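Setting Up the Tiled Room Scene for the Two-Arm Task
Flellerell Robotics Club, student project notes

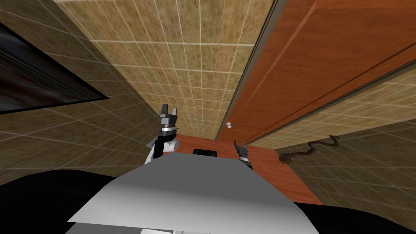
The second task in our simulator project asks the robot to work inside a small tiled room, and most teams lose time on the setup before they write any control code. Go through these steps in order. Start with both grippers open and pointing up, as in our render, so every run begins from the same pose. The wooden top and the paneled door with the white knob belong to the scene file and should not be moved.

1. Open the Ornari launcher and load the Madigan room. Wait for the tile textures to finish loading before you press Run.

2. Set the random seed to 139. Everyone uses this seed for practice. Judges pick a different one in November.

3. Set the episode limit to 400 steps. If you leave the box blank the run never stops and the log fills your drive.

4. Check the arms one at a time. Move the left wrist, return it to start, then do the same with the right. If an arm jumps when you return it, your joint offsets are wrong. Copy them again from the team sheet.

5. Switch to the free camera and look at the room from a low angle. Walls that seem far away in the default view can be very close to the elbows.

6. Save the scene under your team name and the word "start". Do not overwrite the Madigan file.

Known problem: on the older lab machines the launcher closes if the shadow setting is on High. Use Medium.

Teams of two share one login. Send your saved scene and your log to Donal Geraghty by April 23, 2025. Logs over 14 MB need to be zipped first.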